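Merngate Municipal Fleet
Vehicle Security Inspection, Pool Cars and Light Trucks
Site: Ralik Street yard and curbside bays
Inspector: Lụa Hồ
Reviewed by: Yuzuki Uchida, Fleet Loss Prevention
Date of inspection: Saturday, December 11, 2021

Scope

Covers theft and attempted theft exposure for vehicles assigned to city departments, including vehicles parked on the street during working hours. Mechanical condition is recorded on the separate roadworthiness form. Ratings are P (pass), F (fail), N (not applicable) and R (recheck). A rating of F requires an entry in the comment line.

Section A. Keys and key control

A1. Key cabinet locked when unattended. P
A2. Cabinet access codes changed after last staff departure. F
Comment: Code still the one issued to the Imia Avenue office before the reorganization. Change and log.
A3. Sign-out sheet shows driver, unit number, time out, time in. R
Comment: Time in missing on several lines. Unit 715 shows two drivers signed out at once. Dispatcher states the second entry was a correction. Corrections are to be struck through and initialed, not written on a new line.
A4. Spare keys stored apart from primary keys. F
Comment: Spares hang on the same hook as the primaries. One forced cabinet would give up both sets.
A5. No keys tagged with plate number and parking location together. P
A6. Lost key reports filed by end of shift. P

Section B. Vehicle, parked and unattended

B1. Doors and tailgate locked. P
B2. Windows fully closed. R
Comment: Rear quarter window on unit 1270 does not seat. Gap is wide enough to admit a wire. Park inside the gate until repaired.
B3. Ignition lock cylinder free of tool marks. F
Comment: Unit 715, scoring on the face of the cylinder and a cracked steering column shroud. Consistent with the attempt reported outside the Miyazaki Street post office. Police report number to be added to the unit file. Do not replace the cylinder before the insurance adjuster has seen it.
B4. Immobilizer warning lamp operates. P
B5. Steering wheel lock carried and used at curbside. F
Comment: Lock present in 715 but under the rear seat, still in its packaging. Driver not aware it was there.
B6. No radios, tablets, badges or paperwork in view. P
B7. Fuel card removed from vehicle. R
Comment: Card in the visor sleeve of one truck. Removed and handed to the dispatcher.

Section C. Driver practice

C1. Engine off and key removed for every stop, including short stops. F
Comment: Three of the drivers interviewed said they leave the engine running when they drop off mail. The written rule has no exception for short stops. Supervisors are to read it out at the start of each shift for the remainder of December.
C2. Driver knows the number to call in case of theft. P
C3. Driver knows not to pursue or block a thief. R
Comment: The driver of 715 ran toward the vehicle and struck the hood with a clipboard. No injury. The current driver card says only "report at once." Add a plain instruction to keep clear.
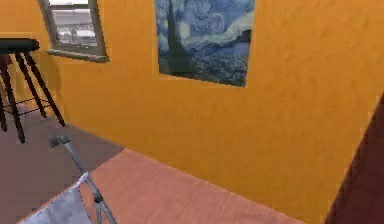
C4. Driver able to state unit number and plate without looking. F
Comment: The first call on the 715 incident gave the wrong plate, and the bulletin went out with it. A label with both numbers should be issued for the back of each employee badge.
C5. Passengers not left in the vehicle with the key. P

Section D. Yard and curbside bays

D1. Perimeter fence intact. P
D2. Gate closes fully and latches without assistance. F
Comment: Gate stops short of the post. Hinge side has dropped. Work order submitted.
D3. Lighting working at all bays. R
Comment: Inspected in daylight. Return after dark.
D4. Camera covers gate and key office door. P
D5. Recorder clock matches actual time. F
Comment: Recorder is one hour ahead. Footage requested by police has to be delivered with a written note of the offset until this is corrected.
D6. Curbside bays marked for city vehicles only. P
D7. Sight line from office window to curbside bays. N
Comment: No office window on that side.

Section E. Records and tracking

E1. Tracking unit reports position at last ignition. P
E2. Tracker alert reaches a person outside office hours. F
Comment: Alerts go to a mailbox that is read on weekdays. Route to the duty phone.
E3. Deductible and replacement values current. R
Comment: Deductible shown as $2000 on the yard copy. Confirm against the policy schedule.
E4. Incident file opened for each attempt, successful or not. P

Corrective actions

1. Change cabinet code, separate spare keys. Dispatcher. Immediate.
2. Hold unit 715 for adjuster, then replace cylinder and shroud. Fleet shop.
3. Repair quarter window, unit 1270. Fleet shop.
4. Correct recorder clock and reroute tracker alerts. Systems.
5. Reissue driver card with keep-clear wording. Loss Prevention.
6. Rehang gate. Facilities.

Reviewer comments (Y. Uchida)

A4 was also rated F at the previous inspection. It should be closed before the next one or referred to the department head. On B5, carrying the lock does not satisfy the item, and the rating stands. On C3, agree with the inspector. The employee is not to be disciplined for the clipboard, but the file should show that the rule was explained.

D3 to be rechecked by L. Hồ after dark and this form amended under the same number.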